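Thursday 27th August

Right. Quick one, kettle's on and I've got to be out by half four.

Started on the winter coats. In August, yes, I know. But last year I left it until the first properly cold morning and ended up walking to the bus in a cardigan with my best coat still squashed in the bottom of the wardrobe smelling of shoe polish. So this year I'm doing it early. Everything out, on the bed, looked at, and either kept, mended or gone.

The deal I made with myself in June was 10 hangers. That's the rail in the hall cupboard and that's all it holds before the door stops shutting. Summer jackets share it too. So whatever I keep for winter has to earn its hanger, or get folded small enough for the box on top.

Went fine for the first few. Grey wool one, keep. The long navy one with the torn lining, mend (I've said that two years running, but I did buy the thread). Brown thing from the Vasseur closing-down sale that never fitted across the shoulders, gone, no tears. Then the purple one.

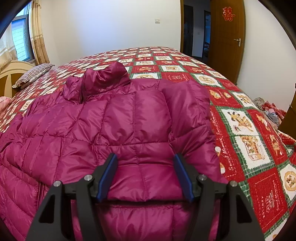
*4 min read*

I love this jacket and it is a nightmare to store. Magenta, really, if we're being fussy. Shiny, puffy, great big stand-up collar that won't lie down whatever you do to it. Laid out it takes up a great stretch of the bed, with my checked bedspread showing beyond it and down the right. Hang it up and it takes the room of three coats. Fold it and it slowly unfolds itself while you're looking for the bag.

My method, for what it's worth, after a lot of swearing:

- Zip it up first, all the way. Half zipped is worse than not at all.
- Face up on the bed, sleeves down along the sides. Smooth the sleeves flat with your forearm, not your hand.
- Press the air out from the hem upwards and go slow. If you rush the fabric just balloons somewhere else.
- Fold the bottom up along one of the long seams. It wants to bend there anyway.
- Sleeves over the front, then roll towards the collar and kneel on it.
- Pillowcase. An old one, cotton. Tie the end with a shoelace.

I don't use the vacuum bags any more. Had a pack of the Droltuler ones and two of them let the air back in by Christmas, and the coat that stayed flat came out looking like a crisp packet and never quite got its puff back. Pillowcase is fine. It breathes and you can shove it in sideways.

Brunello Marras at the dry cleaner's told me to wash puffy things before they're put away, never after, because the grubby bits on the cuffs and collar set over the summer. Too late for this year but I'm writing it down so I do it in spring. He also said tennis balls in the dryer, low heat, and keep stopping to break up the clumps. I've got one tennis ball. The dog next door has the others.

Pockets!! Check the pockets. So far: a glove (left), a bus ticket gone to fluff, a receipt from Clokgate garden centre for 7 quid of bulbs I have no memory of planting, and a hair clip I'd accused my sister of taking. Have said sorry. Sort of.

Still to do: the two raincoats, the horrible fleece, and whatever's in the Tenonel suitcase under the bed, which I haven't opened since we moved and am a bit scared of. Scarves are a seperate job. Scarves are a whole weekend.

Oh, and somebody asked under the last post where I got the hooks for the back of the bedroom door. I went to find the link and the page is a 404 now, so they must have stopped doing them. Sorry. They were plain black double ones, screw-in, nothing special. Any ironmonger's will have somthing close – take a coat with you and check that the loop fits over the end, mine were a bit fat for the thin loops and I had to sew new ones on.

Kettle's boiled, going to have to leave the rest on the bed and do it before I can sleep in it tonight.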